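Zilano Household Skills Workshop
Practical Tips for Demonstrating Kitchen and Cleaning Tasks

These tips apply to all operators who teach household tasks at the Casetti tables, by hand guidance or by remote control.

Set out only the items the task calls for. Return everything else to the shelf before recording begins.

Agree on the starting layout with the person at the table. Racks and trays may be moved between demonstrations, never during one.

For brushes, sponges and lint rollers, take hold of the handle well away from the working end. Close the gripper slowly and wait 3 seconds before lifting.

Plates are to be approached from the open side of the rack. Keep the wrist level until the rim is clear of the slots.

When working by remote control, watch the wrist view for the grasp and the side view for the distance to the table. Operators new to the Gadel controls should limit their speed to 40 percent.

Pause at the end of each motion. A demonstration containing a hesitation may be kept; one containing a dropped item is to be marked and repeated.

Change operators after 26 demonstrations. The full Pan kitchen set calls for 206, and tired hands produce uneven paths.

Wipe the gripper pads with a dry cloth at the end of the shift.

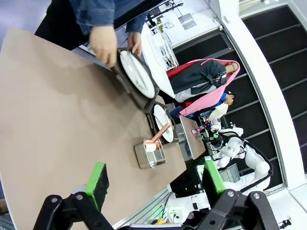
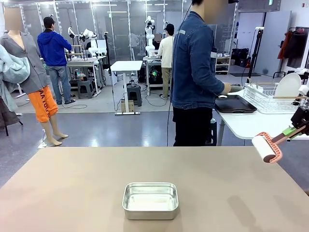

Household task practice at the beige table. First picture: dish racks with plates. Second picture: lint roller held in the gripper.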